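Home Posts Bench notes About

October – posted by the author

The drawer stall, part two

Last week I wrote that the arm had started faulting on the drawer task and that I suspected the wrist cable. I was wrong about the cable. I swapped it on Thursday and the fault came back on run 5.

The task is short: reach down to the black bar on the wooden drawer box, close the drawer, back off. The Zanix controller logged a force limit trip and held position with the motors on. That hold is the part I don't like. Anyone reaching in to free the gripper is working next to a live arm. 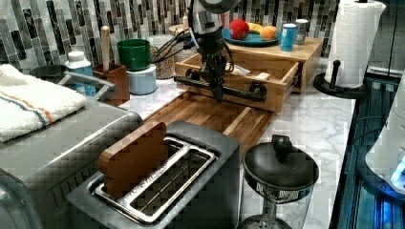
Gripper just above the bar, drawer open.

I went through 21 logged runs. Three had tripped, all on the approach, and all at the same joint. The commanded height was fine. The measured height lagged it, and the Wevum driver kept adding current to catch up until the limit cut in at 506 counts. The limit did its job – the integrator should never have wound up that far.

The cause was a stale gain file. I had restored a backup from the Cavel setup, which carries a heavier tool, and the restore overwrote one joint without a warning. 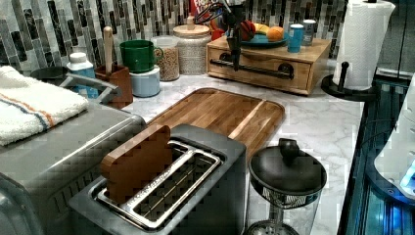
Changes so far: the controller now compares a checksum of the gain file at startup and refuses to enable on a mismatch. A force trip now drops to a braked stop with motor power off. I also clamped the integrator, which I should have done in the first place.

Still open: the trip message names the wrong joint, one too low. Probably an indexing error in my logging script. I'll look at it before the next batch of runs.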